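From: Shirley MacLeod
To: Dornholm desks and rooms list
Date: October 7, 2026
Subject: Re: [desks] Mouse mats, and what to leave on the big tables

Hello all,

Replying to the list because three people have now written to me separately with the same question Colton asked.

Colton Ouellet wrote:
> I'm doing the order for the second floor at Dornholm and I'd like to get
> it off to Kosten by Friday. Do people still want mouse mats? The new mice
> seem to track on anything. If we drop the mats I can put the money towards
> decent cable ties. Also, can someone tell me what is supposed to stay out
> on the shared tables overnight? At Pindness they clear everything into the
> drawers and I don't know if we are meant to do the same.
>
> Colton

On the mats, please keep them on the order. I tried going without one for most of January at the long table by the window and went back. The mouse did track, but the feet picked up grit from the tabletop and after a fortnight it dragged. The brown tables are matt and a bit rough, and they mark easily. Wiping them down helps for a day or so.

We don't need the large desk-width mats that Lucie was sent last time. They slide under the keyboard and curl at the front, and two of them have already gone in the cupboard. The plain square black ones are the right size. They can be wiped with a damp cloth, and you can find them again when somebody has moved everything to one end. 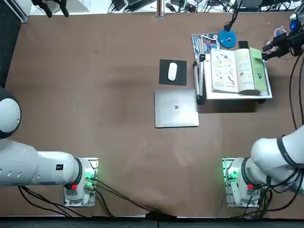
White wireless mouse on its square black mat, brown table.

I would like that to be how we leave them: mouse on the mat, mat flat on the table. It takes no time, and whoever sits down next isn't hunting through drawers. The drawers at Pindness are the reason they keep losing the little USB receivers. Amrit found 9 of them in one tray and not one could be matched to a mouse without trying each in turn.

For the order, then:

Square black mats, plain, no wrist rest: 20
Cloths, the washable sort: 8 packs
Cable ties, the hook and loop kind that can be undone: 2 rolls

The cloths are for the tables as well as the mats. Please don't use the spray from the kitchen on the brown tops. It leaves a smear that shows up when the lights are on, and rubbing at it makes a pale patch that doesn't come out. Warm water is enough. If something has really stuck, leave the damp cloth on it for a few minutes and then wipe.

As for what stays out overnight, mice and mats can stay. Pens, tape and staplers go back in the tray at the end of the shelf. Mugs go to the kitchen. Papers with names on them go in the locked drawer, and Detlef has the spare key if you can't find me. Anything left in a heap on a Friday will be put in the box by the door - it isn't thrown away, so look there before you order another.

One question back to Colton. Does Kosten still charge delivery on small orders? If so I'd add the printer labels now and save doing it twice. Lucie, you had the label size written down somewhere, could you send it to Colton directly?

Regards,
Shirley

--
Shirley MacLeod
Dornholm, second floor
To leave this list, write to the list owner, Detlef Kohlhase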